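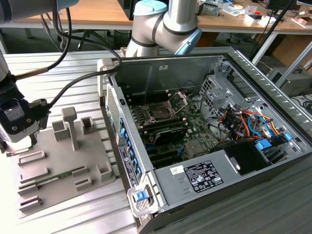

# The Tindale tower, opened up

Every March we clear a shelf in the Tindale workshop, and every March there is one desktop at the back of it that everyone has been meaning to get to. This year it was a big gray tower that came to us from the Kerunberg reading room, where it spent a good long life looking up train times and printing out knitting patterns. It still has plenty to give, we think, and it seemed a shame to let it go without a proper look inside.

**Side panel off.** There is something so satisfying about a case you can open up and lay flat. You get the drive cage, the power supply and the whole green board at once, and you can see straight away what kind of job you have on your hands. I have a soft spot for the blue bits in this one. Somebody, years ago, decided that the latches and tabs you are meant to touch should be blue, and it makes the whole machine feel friendly, even to a person who has never been inside a computer before.

**The socket.** With the bracket flipped back, the processor socket looks so bare and so delicate, and I always find myself holding my breath a little. We ask everyone to keep sleeves and coffee well away from it – a single bent pin can eat up an entire Tuesday, and I speak from experience. The cables can stay in their happy red, orange and yellow tangle for now. They look alarming, but they are very forgiving.

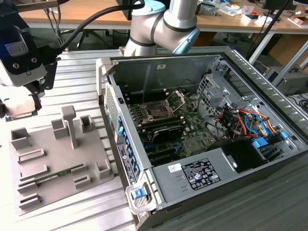
**A word about the cables, while we're on them.** People often want to tidy them first, and I do understand the urge, I really do. But leave them be until the board is finished, because you will only be pushing them aside again ten minutes later. Once everything else is settled, a couple of soft ties will do the trick, and you can make it as pretty as you like.

**Small parts, each in its place.** We used to put everything in a saucer, and then we spent many a happy evening under the bench with a flashlight. A plate with a holder for each part is so much kinder on the nerves. The processor lies flat in its own little frame, and the memory gets a long cradle where nothing can lean on it.

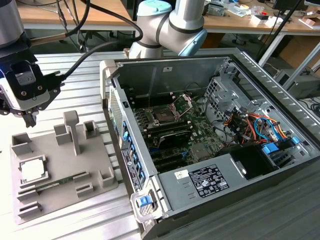

**On handling memory.** Hold it by the short ends, keep your fingers off the gold edge, and look for the notch before you go anywhere near the slot. If it won't go in, turn it around and try again – it is nearly always that. The Cevuritz group, who have done 49 of these machines to our 28, swear by saying "notch to notch" out loud, and I've picked up the habit myself and now can't stop.

**Processor going home.** My favorite moment of any build, and the quietest. You line up the little corner mark, you bring the chip down level, and you let it settle without any pushing at all. The lever does the pressing later on.
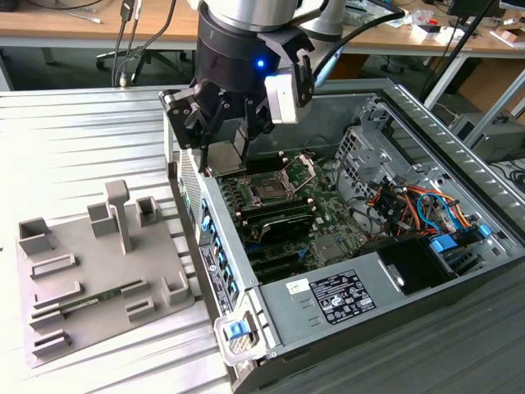 **Still on the list.** A dab of thermal paste, the cooler, and then a good long session with the memory test running while we put the kettle on. After that the tower goes to the homework corner at Kerunberg, which has been making do with 2 computers for far longer than it should have. If you have a spare keyboard at home, or a mouse with a cord, do bring it by the workshop on any Tuesday and we will find it a desk.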